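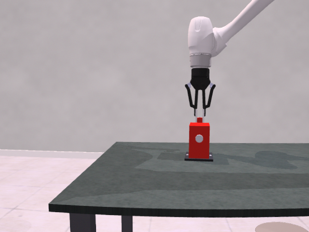 Kelly Pearce asked at the last open session why the Mok tapes were still not available for listening, and whether the archive intended to tell the story of the falling-out between Mok and Cilik or leave it to fan pages. The question was a fair one and is addressed under Rights and Access below.

Rovcombe Rap Tape Archive
Progress Report to the Fotum Foundation
Submitted 2 Dec 2022

Search the archive Go Advanced search

Purpose of the Grant

The Foundation's award supports the transfer, cataloging and public release of locally recorded rap music held on cassette, together with interviews with the artists, producers and radio hosts who made it. This report covers work since the interim statement. It follows the headings of the grant agreement, except that Storage has been folded into Transfer.

Transfer and Storage

At the close of the reporting period, 1421 cassettes had been transferred to digital files. The greater part came from the radio station's own shelves, where weekly shows were taped off the board and frequently taped over. As a result, a single cassette may hold part of a freestyle session, a run of commercials and the end of an unrelated call-in program. Each segment is being logged under the cassette number, and the original order has been kept.

A further 30 cassettes have been set aside. Most of these have shed oxide or have broken leader tape, and one group arrived fused to its shells after storage in an attic. An outside audio conservator has examined the group and recommends treatment for all but the fused items. A quotation has been received and is within the contingency line.

All originals are now in acid-free boxes in the climate-controlled room. The file copies are held at separate sites and are checked monthly. The check in the first month of operation found a small number of damaged files, which were replaced from the second copy.

Interviews

The archive has recorded over 30 interviews. Transcripts are prepared by staff and returned to each speaker for correction before release. This has taken longer than planned. Several speakers asked for remarks about former collaborators to be removed, and in some cases asked for them to be put back after hearing what the other party had said.

The interviews have changed our understanding of the early shows in Rovcombe. The printed flyers credit Mok as sole headliner of the armory concerts, and later articles repeat this. Three separate speakers recall Cilik sharing the bill, with the order of performance settled backstage by the promoter. A board recording of the second concert supports their account. The catalog entry has been amended, and the earlier wording is preserved in the notes field.

Rights and Access

This is the area in which the project is behind schedule.

Mok and Cilik recorded together for their first releases and separately after that. Each has since claimed authorship of verses on the joint recordings, and each has answered the other in later songs. The archive takes no position on the dispute. It does need written consent from both artists before the joint recordings can be streamed, and at present it holds consent from Cilik only. Discussions with Mok's representatives are cordial and continue.

In the meantime, the following has been agreed with the archive's legal adviser:

- Solo recordings for which consent is on file will be released in the order in which they were cleared.
- Joint recordings may be heard by appointment in the reading room, with no copying.
- Diss tracks that name private persons will be reviewed one at a time before any release online.
- Catalog entries will be public for all items, including those that cannot be streamed.

With regard to the public account of the falling-out, the archive will publish a dated list of releases, radio appearances and interviews, with links to the source in each case. It will not include a narrative. Staff believe that listeners should be able to follow the exchange of songs in sequence, which is difficult at present because the dates given on fan pages conflict and the tapes were often relabeled by hand.

Staffing

The project has 2 full-time positions, both filled. The part-time cataloger's post was vacant for much of the summer and this accounts for part of the delay in segment logging. The post is now filled through the end of the grant. Temporary help was engaged for the transcripts and was charged to the salary line with the Foundation's prior approval.

Budget

Spending is below forecast overall. Equipment came in under the approved amount because the second cassette deck was bought refurbished. Legal fees are above the approved amount. We request permission to move the unspent equipment balance to legal fees, and a form to that effect is attached as Schedule B. No increase in the total award is requested.

Work Planned for the Next Period

Treatment of the damaged cassettes will begin in January, subject to the conservator's calendar. Segment logging for the radio tapes will continue, beginning with the overnight shows, for which no playlists survive. The list of Mok and Cilik releases will be circulated to both artists for comment before it is posted. Listening stations at the Rovcombe branch library are on order and will be installed when the cabling in the reading area has been replaced.

The next report will be submitted on the date set out in the grant agreement. Questions concerning Schedule B should be directed to the project office.

Contact the project office | Copyright Rovcombe Rap Tape Archive | Back to top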